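Vamport Bench Muller for Green Sand
Sold and serviced by Jelora Foundry Supply

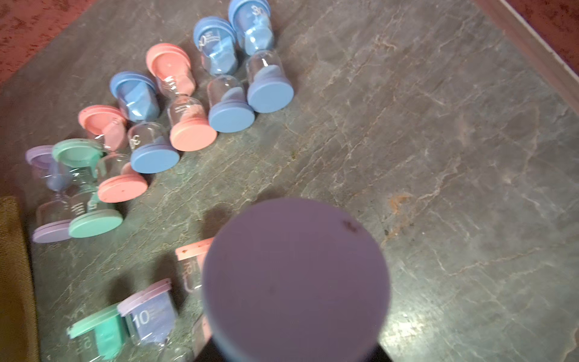
Can you run oil-bonded sand in it too, or will that gum up the wheels for good? That came in through the contact form last week, and I get some version of it all the time, so I'll start there. Yes, you can. Oil-bonded sand mulls nicely in the Vamport. What you don't want to do is swap back and forth between oil and water-bonded sand without a proper scrape-out in between, and by proper I mean plows off, wheels up, scraper around the whole bowl. Any water that gets into oil sand will give you gas defects and you'll be cursing me when it was really last month's green sand hiding under the plow bracket.

OK, on to the machine itself.

I've been selling molding equipment to small shops, art foundries and school programs for a good while now, and the muller is the thing people put off buying the longest. They buy a nice furnace, they buy flasks, they buy a fancy riddle, and then they stand there with a shovel chopping sand on the floor and wonder why the molds crumble at the parting line. I did it that way myself for years. A cement mixer is no help either (I tried that, I had sand balls the size of plums). Clay needs to be smeared onto the grains under weight, and tumbling just rolls it up.

The Vamport does the smearing. It's a plain two-wheel muller with a fixed bowl and a turning crosshead. The wheels ride on spring-loaded arms, so you can set how hard they press, and two plows follow them around to keep turning the sand back into the path of the wheels. You load from the top and empty through a sliding door in the floor of the bowl, straight into whatever bin you've rolled underneath.

WHAT YOU GET

Batch size: 58 pounds of prepared sand
Machine weight, no stand: 175 pounds
Bowl: rolled steel, replaceable floor liner
Wheels: cast iron, adjustable spring pressure
Plows: inner and outer, bolt-on wear faces
Drive: gear reducer under the bowl, single-phase motor
Guard: hinged mesh lid with a cutoff switch
Discharge: sliding floor door, left or right side (tell me which when you order)
Stand: optional, see below
Price: $2266, freight quoted separately

A word on that batch number. It's what the bowl will mull well. You can physically heap more in there, and people do, and it'll turn, but the sand on top just rides around and never gets under a wheel. If you need a bigger pile, run more batches. It goes quickly once you get into a rhythm.

HOW LONG DOES A BATCH TAKE?

For sand you're bringing back from yesterday's molds, seven minutes with the lid down is where I'd start. Add your water early, in a fine spray, and let it work in before you decide you need more. New sand with fresh bentonite wants longer, and I'd let it sit covered overnight and mull it again in the morning before you ram anything important. You'll feel the difference in your hand. Squeeze a lump, break it, and the edges should come away clean and sharp. If it sticks to your palm it's too wet, and if it falls apart like brown sugar it needs water or clay or both!

I like to spray through the mesh with the machine running. The lid switch cuts the motor the moment you lift it, and please leave that switch alone. I've had machines come back for service with the switch taped down and I won't return them to anybody that way.

WHAT CHANGED ON THE CURRENT VERSION

The September batch was the first with the new plow brackets. The old ones had a single bolt and would creep outward over time until the outer plow started kissing the bowl wall — you'd hear it before you saw it, a kind of long scratchy whisper once per turn. Two bolts now, and a slotted plate, so it stays where you put it. If you have an older Vamport the new brackets fit, and I keep them on the shelf. You'll need to drill one hole in each arm. It's mild steel, a hand drill is fine.

The door handle is also longer. Small thing, but my knuckles appreciate it.

WHICH SAND?

I ship a lot of these to shops running Nyamweya premixed molding sand, and the wheel pressure is set for that when it leaves here. It's a fairly fine sand with a Southern and Western bentonite blend, good for aluminum and bronze, and it comes ready to temper. If you're making your own mix from washed silica or olivine, you may want to back the springs off a turn. Coarse angular sand doesn't like heavy wheels, you start crushing grains and then you've got fines, and with fines come lower permeability and blows.

For iron work with seacoal in the mix the machine couldn't care less, but you will. Wear a proper respirator, and that goes for any dry silica sand as well. Mulling damp sand is pretty tame, it's the loading and the dry startup where the dust gets you. Put some of the water in before you turn it on if your return sand has dried out.

THE TAKUSUM STAND

The muller will sit on any solid bench that can take the weight, but then you're scooping the sand out by hand or cutting a hole in your bench. The Takusum stand is a welded frame that lifts the bowl high enough to get a standard tote or a wheelbarrow under the door. It bolts to the same holes as the feet. Anchor it to the floor, please. With the wheels going around there's a bit of a sway to it, and it will walk if you let it.

I'd say buy the stand if you're molding every week. If you pour a couple of times a year, save your money and build something out of heavy lumber. I can send the hole pattern to anybody who asks, whether you've bought the stand or not.

LOOKING AFTER IT

Empty it when you're done. Sand left in the bowl overnight dries to something close to adobe, and then you start the motor against it the next day, and that's how shear pins go. (There's a shear pin, there are spares taped inside the motor cover, and please don't replace it with a bolt.) Grease the wheel bearings little and often, and wipe off what squeezes out so it doesn't drop in the sand. Check the gap between plow and floor when you change the wear faces. A piece of cereal box should just slide under.

The floor liner will wear in a ring under the wheels. Flip it when you can feel the groove with a fingernail, then replace it when the other side looks the same. Liners, wear faces, springs and bearings are all stock items at Jelora and they usually go out the next morning.

SHIPPING AND ORDERING

It comes crated on a pallet with the wheels and plows already fitted. You'll need a way to get it off the truck, so tell me if you want a liftgate and I'll put it in the freight quote. Keep the crate until you've run a batch or two. If something got knocked in transit I can sort it out much faster when there's a crate to put it back in.

Lead time depends on how many I've got finished. Right now there are machines with left-hand doors ready to go, and right-hand doors take a little longer. School purchase orders are fine. I can also do a bigger sheave for shops that want a slower crosshead, just mention it in the order notes and I'll write back with the details before anything gets charged.

Page updated 2023-01-07. Spare parts list and hole pattern available by email.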